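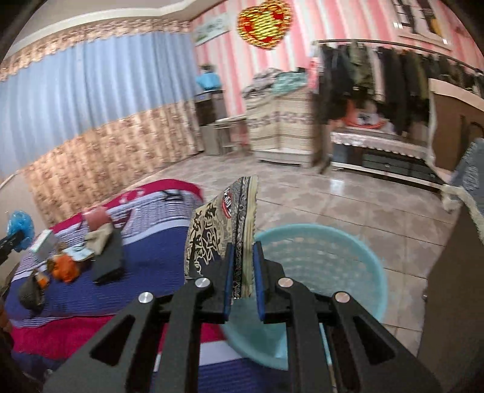 人が手本を見せてロボットに作業を教えるとき、動作のほかに何を記録しておく必要があるか。

手先の位置と向き、指の開き幅、手先のカメラの映像、そしてそれらに共通する時刻の四つである。どれか一つでも欠けると、手本は人が見て楽しむ動画にはなっても、学習に使えるデータにはならない。

第5章　手本による教示

5.1　この章で扱うこと

前章までは、ロボットの動作を人が数式やプログラムの形で書き下す方法を見てきた。目標位置を与え、軌道を計算し、関節を動かす。部品の形と置き場所が決まっている工場の作業なら、この方法で足りることが多い。

家庭の部屋ではそうはいかない。寝具の上には形の決まらない布や袋が置かれ、かごの位置は日によって変わる。片づけるべき物のなかには、つかむたびに形が変わる物もある。こうした作業の手順を一つひとつ条件分岐で書こうとすると、条件の数が増えるばかりで終わりが見えない。

そこで、人がやってみせた動作を集め、そこから制御則を学習させる方法がとられる。これを模倣学習と呼び、手本となる一回分の記録を実演（デモンストレーション）と呼ぶ。本章では学習の計算には深入りせず、その手前にある実演の集め方を扱う。学習の計算は第6章で述べる。

5.2　三つの集め方

実演の集め方は、人の動きをどこで受け取るかによって分けられる。

（a）直接教示
人がロボットの腕を手でつかんで動かし、関節の角度を記録する。記録される角度がロボット自身のものなので、変換の必要がない。その反面、腕が重いと細かい動きがつけにくい。人の手や体が手先のカメラに写り込むことも多く、学習した後の実行時とは映像が違ってしまう。

（b）遠隔操作
操作者が別の装置を動かし、ロボットがそれに追従する。装置には、ロボットと同じ構造の小型の腕、手に持つコントローラ、手袋型のセンサなどがある。実行時と同じ映像と同じ関節角が得られる点がすぐれている。ただし、手に伝わる感触が乏しく、操作者は目に頼ることになる。通信の遅れも無視できない。また、ロボット本体を作業の場所まで運ばなければならない。

（c）手持ちグリッパによる教示
ロボットの手先と同じ形のグリッパを人が手に持ち、それで直接作業をする。グリッパにはカメラを取りつけておき、映像から手先の動きを推定する。ロボット本体は要らないので、ふつうの住居でもそのまま記録ができる。章の初めの写真は、この方法で記録しているときのグリッパ側のカメラから見た様子である。青いパッドのついた指が印刷のある品を左右からはさみ、そのすぐ後ろに淡い青緑色の丸いかごがある。

（c）の方法で注意すべきなのは、人の腕には届いてもロボットの腕には届かない姿勢が、記録に混ざりうることである。人は無意識のうちに体をひねり、一歩踏み出す。固定された台の上のロボットにはそれができない。この問題は5.6節で取り上げる。

5.3　事例：衣類と小物の片づけ

本章を通して用いる事例を紹介する。ウディネにある研究グループが、住居のなかの片づけ作業を対象に行った実演の収集である。計画の名はVarnoreoといい、手持ちグリッパはHiltbridge社の試作品が使われた。

課題は、寝具の上にある物を一つつかみ、床に置いたかごに入れる、という単純なものである。計画では1件の実演を14秒以内とし、初めの段階で1,000件、最終的に3,000件を集めることにした。実演を行う人には作業の前に2時間の練習が課された。

収集を指揮したメナカ・ガジは、初期の記録について次のように書き残している。

「最初の週の実演は速すぎた。慣れた人ほど、つかむ前に手を止めない。映像がぶれて手先の位置が求まらず、かなりの数を捨てた。次の週からは、物に近づいたところで一拍おくように頼んだ。」

ここから読み取れるように、人にとって自然な動作が、そのまま記録に適した動作であるとは限らない。一方で、手順を細かく決めすぎると、どの実演も似たものになり、物の位置が少しずれただけで失敗する制御則ができあがる。グループはつかみ方を自由とし、速さと始めの姿勢だけをそろえることにした。

5.4　1件の実演の構成

片づけ作業の実演は、次の区間に分けて考えるとよい。

接近　グリッパを開いたまま対象に近づける。カメラに対象が入っていなければならない。
把持　指を閉じる。開き幅が変化しなくなった時点を把持の完了とみなす。
搬送　対象を持ち上げ、かごの上まで動かす。
解放　指を開く。
退避　次の実演の始めの姿勢に戻る。

区間の境目は、開き幅の時系列からおおよそ自動で求められる。しかし、布のように柔らかい物では、指がほとんど閉じきってしまい、つかめたのか空振りなのかを開き幅だけで判定できない。このような場合は映像を併用する。Varnoreoでは、自動の判定に人の確認を加え、両者が食い違った実演には印をつけて別に保存した。

搬送の区間では、持っている物そのものが視野をふさぐことがある。章の初めの写真でも、かごの左側は持たれた品に隠れている。学習に使うモデルが現在の1枚の画像だけを入力とするなら、隠れた部分にあるかごの縁は知りようがない。過去の数枚を合わせて入力するか、視野の広いレンズを用いるか、第二のカメラを加えるかを、収集を始める前に決めておく必要がある。後から加えたカメラの映像は、それまでの実演には存在しない。

5.5　時刻合わせ

映像と開き幅は別々の装置で測られることが多く、それぞれに遅れがある。遅れをそろえずに学習させると、ロボットは対象に届く前に指を閉じたり、かごを通り過ぎてから放したりする。

簡単な補正の方法を一つ挙げる。記録の初めに、カメラの前でグリッパを数回、はっきりと開閉する。映像から読み取った指の間隔と、センサが示す開き幅とを重ね、両者の山が一致するように時間軸をずらす。このずれの量を記録ごとに保存しておけば、装置の設定が途中で変わったときにも気づくことができる。

カルナラトネ（Karunaratne）の方法と呼ばれる手順では、同じ開閉を記録の終わりにも行い、初めと終わりのずれの差から時計の進み方の違いを求める。長い記録ではこちらを用いる。具体的な計算は次節の例題5.1で示す。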